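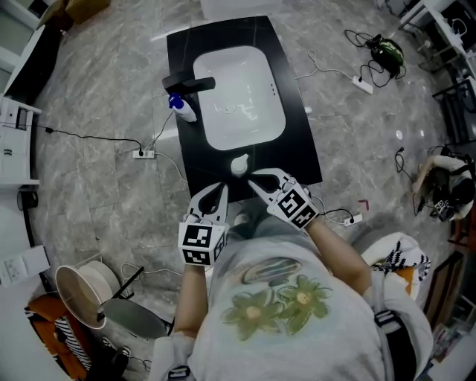 Manual handling assessment

A manual handling assessment is a close look at a job in which a person lifts, lowers, pushes, pulls, carries or holds something, carried out to find the parts of the job that could injure them and to change those parts. It is one of the oldest tools in workplace safety and still one of the most rewarding, as a good assessment can often be done in an afternoon with a tape measure, a set of scales and a willing worker. The results can be felt the next morning in somebody's lower back.

The term covers everything from a five-minute conversation beside a pallet to a study lasting weeks. It differs from a general risk assessment in its narrow focus on the body and the load, and from a full ergonomic study in that it usually leaves out lighting, screens, noise and mental effort.

Background

People have known for a very long time that heavy work wears out the body. Stonemasons, dockers, miners and laundry workers all had their own names for the aches of the trade, and most of them had tricks for putting those aches off. What came later was the idea that the job itself could be altered. For much of the twentieth century the usual answer to back injuries was to teach people to lift "properly", with bent knees and a straight back, and to leave the load, the shelf and the pace of work exactly as they were.

Training of that kind still has a place, but on its own it has a poor record. A worker who has been shown a perfect squat lift will use it for the first few boxes and then, quite sensibly, drift back to whatever takes the least energy. Modern practice starts a step earlier and asks whether the lift needs to happen at all. In Great Britain this order is set out in the Manual Handling Operations Regulations 1992, which ask employers to avoid hazardous manual handling so far as is reasonably practicable, to assess what cannot be avoided, and to reduce the risk of injury.

What is looked at

Most assessments in Britain are arranged under the headings task, individual, load and environment, often shortened to TILE. Some organisations add "other factors" at the end, giving TILEO, to take in such matters as protective clothing and the way work is shared out.

The task

The task means the movement itself. An assessor will want to know how far the hands are from the body, where the load starts and finishes, whether the worker has to twist, and how often the movement is repeated. Distance from the body matters enormously. A modest box held at arm's length puts far more strain on the lower back than the same box held against the stomach, and anyone who doubts it can test the idea with a bag of potatoes.

Repetition is the part most easily missed. A packer at a busy bench may move nothing heavier than a jar of jam, yet handle 900 of them in a shift. No single lift would worry anybody, and the shoulder complaint that turns up months later can look like a mystery until someone does the sum.

The individual

This heading asks whether the job makes unusual demands on the person doing it. Height, reach, strength, pregnancy, an old injury and plain tiredness all come into it. So does experience, in both directions: newcomers have not yet learned the knack, while long-serving staff may have been carrying a problem quietly for years. The aim is to fit the work to the people, and a good assessor will watch more than one person do the same job. A shelf that suits a tall worker beautifully can be a daily nuisance to somebody shorter.

The load

Weight is what everyone thinks of first, and it does matter, but shape and behaviour matter too. Loads may be bulky, slippery, sharp, hot, floppy or lopsided. Liquids slosh. Sacks sag in the middle. Animals and people, which are handled daily on farms and in hospitals, have opinions of their own and may act on them halfway through the lift. Handles are a great help when they are in the right place and a hindrance when they are not.

The environment

Floors, steps, slopes, doorways, wind, heat and cold all belong here. So does clutter, which forces people to lean and stretch around things. Cold deserves special mention, as chilled hands grip badly and thick gloves make the grip clumsier still. Outdoor work should be looked at in poor weather as well as fine: an assessment made on a bright 4th August will say very little about the same yard in November.

Carrying out an assessment

The work usually begins with a list of all the handling jobs on a site, drawn up with the people who do them. Accident books and absence records are useful at this stage, and so is a simple body map, on which workers mark where they hurt at the end of a shift. Clusters of marks around one shoulder or one wrist are wonderfully informative.

The assessor then watches the job being done at its normal speed. This takes patience. People being watched tend to slow down and lift with textbook care, and it can take a good while before ordinary habits return. Measurements follow: the weight of the load, the height of the hands at each end of the lift, the distance carried, and the force needed to get a trolley moving. That last figure is taken with a small force gauge and often surprises people, as starting a trolley usually takes more effort than keeping it rolling.

Simple filters can be used to sort low-risk jobs from those needing a closer look. In Britain the Health and Safety Executive publishes the MAC tool for lifting, carrying and team handling, the RAPP tool for pushing and pulling, and the ART tool for repetitive work of the arms and hands. Each uses colour bands, and each is designed to point towards the worst feature of a job so that it can be dealt with first. Readers elsewhere may meet the NIOSH lifting equation, developed in the United States, which produces a recommended weight limit from the details of the lift.

Example: the Marnari bottling hall

A nicely documented case comes from the Marnari bottling hall at Garnummont, where crates of empty bottles were lifted by hand from floor-level pallets on to a waist-high conveyor. The assessment was led by Zainab Idahosa, a safety adviser who had herself worked on bottling lines, and it covered 822 lifts made by three crews.

The crates turned out to be well within what most of the workers could manage. The trouble lay in the bottom two layers of each pallet, where every lift began near the ankles with the arms stretched out. Workers on the far side of the pallet also had to twist, as a guard rail kept them from walking round it. Idahosa's report noted that the crews already had their own fix, which was to stand the pallet on two empty ones, and that this had been forbidden for making the stack unsteady.

The hall bought a spring-loaded pallet lifter made by Brurier, which rises as the load gets lighter, and moved the guard rail back. A follow-up after 10 weeks found that lifts from below knee height had all but vanished. The crews' body maps showed fewer marks on the lower back, although wrist complaints stayed much as they were and became the subject of a second study.

Team handling

Two people cannot safely lift twice what one can. Some strength is always lost in keeping together, in poor footing and in uneven sharing of the weight, and the person at the lower end on a staircase has the worst of it. Team lifts need one person to give the orders, room for everybody to move, and partners of fairly similar height. The furniture movers Ông use a spoken count agreed before anyone touches the load, a habit well worth borrowing.

Limits

An assessment describes a job as it was on the day. New packaging, a change of supplier or a faster line can undo it, and for this reason records should show what was measured and how. Scoring tools also have their blind spots. Most deal poorly with jobs that change from hour to hour, such as caring, gardening and building work, where the judgement of experienced workers is worth a great deal.

See also

Ergonomics
Lifting equipment
Musculoskeletal disorder
Patient handling
Repetitive strain injury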